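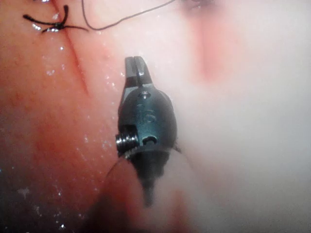 23 February 2020

Edge test on the Asivar folder, blade no. 3. Reground last night, 94 passes per side on the coarse stone, then strop. Shaves arm hair but grabs a little near the tip -- burr still there I think.

Rope cuts: manila, straight push, no sawing. Got to 430 before it started slipping. Target was 1,000 so not close. The Trastside blade did better with a worse grind, which bugs me.

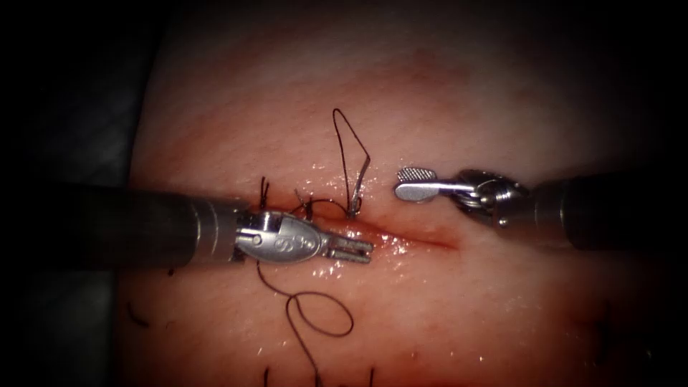 Checked the lock too. Slight up and down play, none side to side. Tightend the pivot an eighth turn, now it opens stiff. Backed off half of that. Ok.

Heat treat is my guess. Ask Fuentealba for the temper sheet, they promised it back in May and we never chased it.

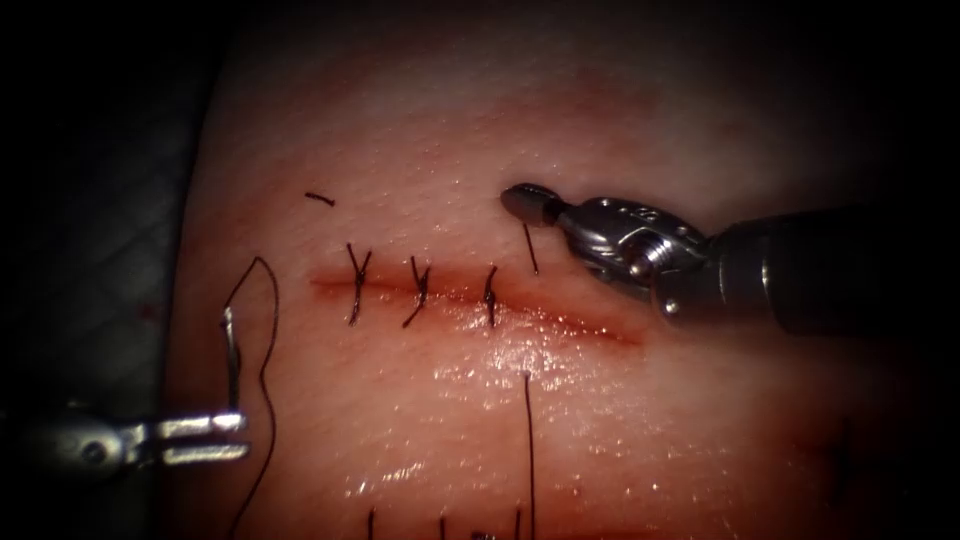 Next: blade 4, same steel, steeper angle. Use the new rope, old coil is all frayed ends. Need more strop compund. Wet stone is dished, flatten first!!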